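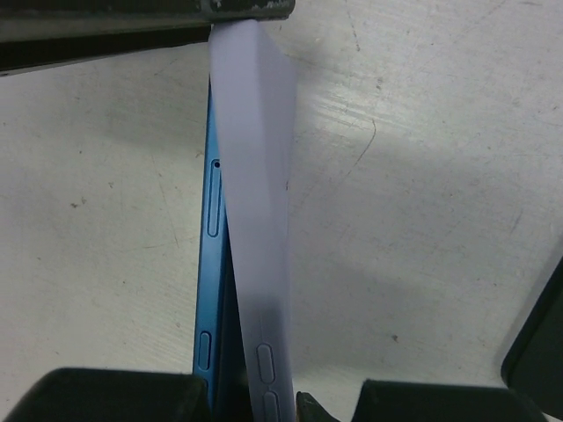 Drirska, the two-still gin distillery on Pryor Street in Evbridge, will release its first new bottle in 9 years this August, and it is purple. The company prefers "hedgerow." Anyone trying to picture the shade could do worse than the lavender phone case lying next to the blue phone, the kind with the button covers molded in the same color as the rest of it. The gin goes a little paler with tonic and a little grayer with cheap tonic, according to the tasting notes, which run longer than the ingredients list.

The first batch came to 1633 bottles. Of those, 983 are already promised to bars and liquor stores between Evbridge and the coast, and the rest will be sold from a folding table at the Evbridge Summer Drinks Fair, where the distillery has poured samples every year from the same drafty corner beside the generator. This year it has been moved up to a spot by the main gate. The former corner goes to a kombucha stand, which has been warned about the noise.
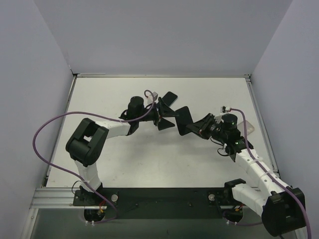
The color comes from butterfly pea flower, a common trick in the trade, plus a late addition of blackberry that the distillery says it spent two winters getting right. An early version reportedly tasted like a candle. A later one tasted fine but turned green with lemon, and was served once, at a wedding, to mixed reviews.

Fairgoers can try the new gin free or pay for a full pour, with a limit of two per person. Drirska will also bring its regular dry gin for customers who feel strongly that gin should be clear, a group it hears from often and at length.

Rival maker Sarkix, whose rhubarb gin has sold well at the fair for years, said it welcomed the competition and would be pouring slightly larger samples. Gates open at noon. Parking is in the lower field, weather permitting, and last year it did not.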